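Corridor and Door Runs, Simulation Set
Data card, second version

Maintained by Jussara Godoy, Civgate office, for the Trornen project

Summary

The set contains 600 simulated runs of a two-armed robot in rooms and corridors that have doors and plants. We made it before any decision to bring such a robot into the Fledthorpe office building, where the evening staff open rooms, move small items and look after the plants. The runs are for planning and for training. They are not a proof that the robot can do this work in the real building.

Who it is for

The first readers are the people of the evening shift at Fledthorpe and the persons who plan their hours. The second readers are engineers who want to train or test a control program. I have tried to write for the first group, and the technical fields are explained in a separate text file in the same folder.

Why doors and plants

In December we asked the evening staff to write down which small tasks interrupt them the most. They gave us 120 notes. Doors were the most frequent subject, because a person with a full trolley must stop, open, hold and close. Plants came second. They stand close to the doors, they are moved for cleaning, and they are often not put back in the right place.

Several colleagues also wrote that they do not want to lose the plants. Watering is a quiet moment in the shift and it is the only time when they sit down on some floors. For this reason watering is not a task in the set, and it was taken out of the proposal too.

Views from the robot, all from the simulation:

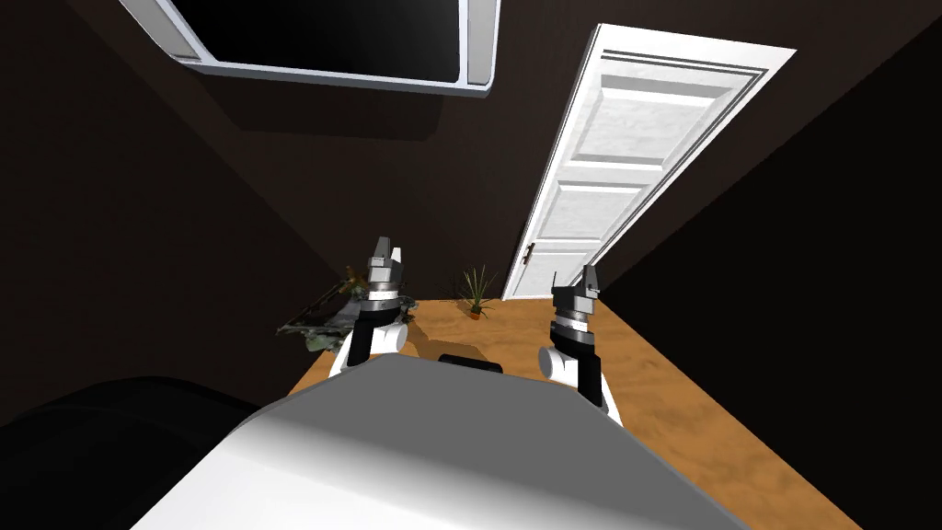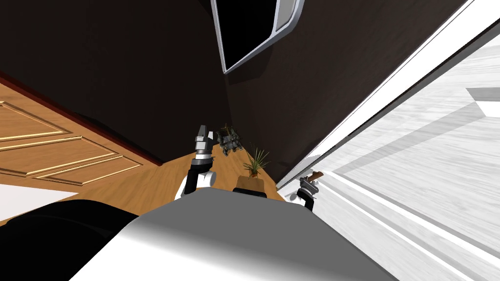
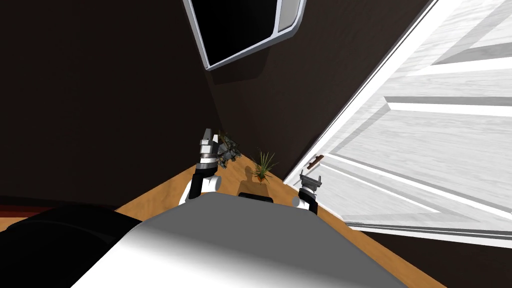 Each run is stored in its own folder with the camera views, the arm positions and a short text label. The label says what the operator was asked to do, and it does not say if the result was good. A second person gives the result later, in the field "outcome", with one of the values done, partly done, stopped or unclear. Please do not train on the runs marked unclear. They are kept because the disagreement between reviewers is useful to us.

The total number of labelled segments is 3,457. A run can have many segments, and the shortest ones are only a small correction of one arm.

How the runs were made

The operators controlled both arms from a desk in Civgate. Four of them are from the evening shift and were paid their normal hourly rate for this work, with travel. They learned the controls in one afternoon. The rooms were built by Lévesque from general plans and do not copy any floor at Fledthorpe.

What changes for the staff

The proposal is that the robot goes in front of the trolley on two floors and opens the doors. One person per floor stays responsible and can stop it at any time. No position is removed in the trial. The start of the shift moves to 17:30, so that there is time for a check of the robot before the offices are empty.

This check is new work and it must be counted as work. In the first version of the plan it was not counted, and the staff were right to complain.

Known limits

Floors in the simulation are very regular. Wet floors, carpets and cables are missing.
No people walk through the rooms, so the set says nothing about meeting someone behind a door.
Leaves behave in a simple way and do not break.
Almost 50 runs have a small delay between the two arms. They are listed in the file with the known errors.

Not allowed

The set may not be used to measure the speed of single operators or to compare them with each other. The names of the operators are not stored, but the style of a person can sometimes be recognised in the arm movements. If you find something that identifies a colleague, write to me and I will take the run out.

Changes since the first version

The field "outcome" was added. The labels "pot" and "plant" were joined into one label. The runs with lifts were removed and will come back when the lift doors are modelled better.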